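Drucken | E-Mail

Kisten mit schrägen Wänden: mehr Platz oder bloß mehr Rand?

Seit dem Frühjahr taucht in fast jeder Zuschrift an diesen Rundbrief dieselbe Frage auf: Taugen die Behälter mit den schrägen Innenwänden etwas, oder zahlt man für eine Form, die auf dem Katalogfoto gut aussieht? Gemeint sind die breiten, flachen Wannen, in die man Bauklötze, Musterstücke oder Kleinteile kippt, um sie zu sortieren. Im Katalog von Lovdale heißt es, darin rutsche »alles von selbst an seinen Platz«. Solche Sätze machen mich misstrauisch. Von selbst rutscht in meiner Werkstatt höchstens der Schraubenzieher vom Tisch.

Fangen wir mit dem an, was stimmt. Eine schräge Wand hat den Vorteil, dass man mit der Hand besser an Teile kommt, die am Rand liegen. Bei einer geraden Kiste klemmt so ein Klotz gern flach an der Wand, und man pult mit dem Fingernagel daran herum. Das leuchtet mir ein. Ebenso klar ist aber, dass die Schräge Fläche kostet. Wer außen misst und glaubt, er habe diesen Platz auch auf dem Boden, wird sich wundern. Bei der Wanne Ernix 7, die ich mir für vier Wochen ausgeliehen habe, ging auf jeder Seite so viel für die Schräge drauf, dass auf meiner Werkbank daneben kaum noch eine Tasse stehen konnte. Die Produktseite erwähnt das mit keinem Wort.

Dann der Rutscheffekt. Ein runder Stab rollt nach unten, gut. Ein rechteckiger Klotz aus Weichholz blieb bei mir aber erstaunlich oft auf halber Höhe hängen, vor allem, wenn die Wand schon ein paar Kratzer hatte. Und Kratzer bekommt sie, sobald man ein paar Mal Material hineinkippt. Ich habe es mit 100 Klötzen versucht, eine Kiste voll Restholz, die sich über die Jahre angesammelt hatte. Das Ergebnis war ein Haufen in der Mitte, der genauso aussah wie der Haufen in meiner alten Obstkiste. Sortiert war davon nichts. 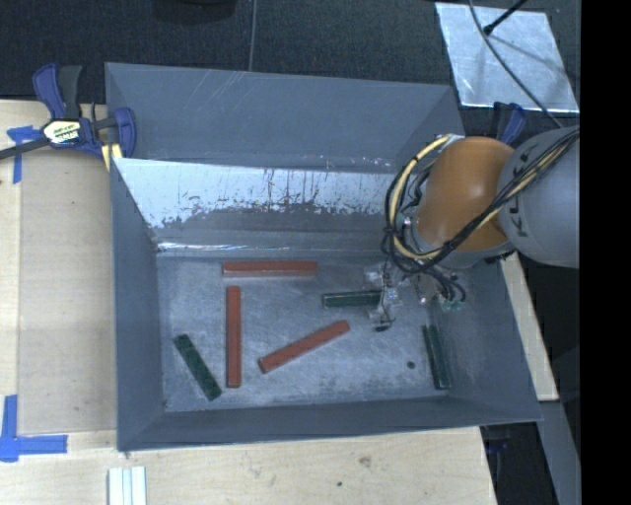 Rote und grüne Klötze in einer grauen Wanne mit schrägen Wänden, befestigt mit einer Klemmzwinge.

Wie wenig die Form das Ordnen übernimmt, sieht man an so einem Boden recht gut. Die Klötze liegen kreuz und quer, mal schräg, mal längs, die Farben durcheinander. Mit ein paar Stücken und viel freier Fläche ist das kein Problem, man greift zu und fertig. Genau so sollte man eine solche Wanne meiner Meinung nach auch benutzen: wenig hinein, sortieren, ausräumen, nachfüllen. Wer sie als Vorratskiste kauft, kauft das Falsche.

Nützlicher als die Schräge finde ich die Zwinge am Rand. Eine Wanne, in der man mit Schwung arbeitet, wandert, und auf einer glatten Tischplatte wandert sie schnell. Im Zubehörprogramm gibt es dafür rutschfeste Füße zum Nachrüsten. Ich habe sie probiert und nach neun Tagen wieder abgezogen, weil sich darunter Sägemehl sammelte und sie danach besser glitten als die nackte Kiste. Eine Klemmzwinge hat fast jeder im Schrank. Man sollte nur nicht anknallen, bis der Rand sich biegt, und bei weichem Kunststoff ein Stück Pappe unterlegen.

Blaues Malerkrepp auf der Tischplatte ist auch so ein Mittel, das in keinem Katalog als Zubehör auftaucht. Ein Winkel an der Ecke, und man kann eine Kiste wegstellen und später wieder an dieselbe Stelle setzen. Ob man das braucht, ist eine andere Frage. Wer zu Hause einmal im Monat Bausteine aus der Kiste der Kinder aussortiert, braucht es nicht. Für einen Gruppentisch, an dem ständig auf- und abgebaut wird, würde ich es machen. Auf geöltem Holz bitte nicht monatelang kleben lassen. Auf meiner Platte sind die Ränder seit dem letzten November zu sehen, und der Zitronenreiniger hat es eher verschlimmert.

Bleibt die Farbe. Grau wird überall als »neutral« angepriesen. Rote Klötze heben sich davon tatsächlich gut ab. Bei dunkelgrünen wäre ich vorsichtiger, zumal abends unter einer einzelnen Lampe, wenn die eigene Hand den halben Boden verschattet. Eine hellere Einlage hilft, ein Bogen Packpapier reicht schon. Von glänzenden Auskleidungen halte ich wenig. Sie spiegeln, und jeder Streifen und jede Schramme fällt darauf stärker auf als auf einer matten Wand.

Mein Rat für alle, die geschrieben haben: Erst die Bodenfläche innen messen oder beim Händler erfragen, dann über den Preis reden. Bei Pacheco bekam ich auf Nachfrage eine brauchbare Skizze mit Innenmaßen, bei Lovdale einen Link auf dieselbe Seite, von der ich gekommen war. Und wer schon eine flache Kiste mit geraden Wänden besitzt, kann ein Brettchen schräg an eine Seite stellen und eine Woche lang ausprobieren, ob ihm das überhaupt liegt. Bei mir steht das Brettchen inzwischen wieder im Regal.

Die Leihwanne geht in den nächsten Tagen an die Werkgruppe in Cirnby weiter. Dort wird mit deutlich größeren Stücken gearbeitet, und die Gruppe ist von der Schräge überzeugter als ich. Erfahrungen, auch gegenteilige, nehme ich gern in den nächsten Rundbrief auf. Bitte Innenmaße dazuschreiben.

Diesen Beitrag drucken | Per E-Mail weiterempfehlen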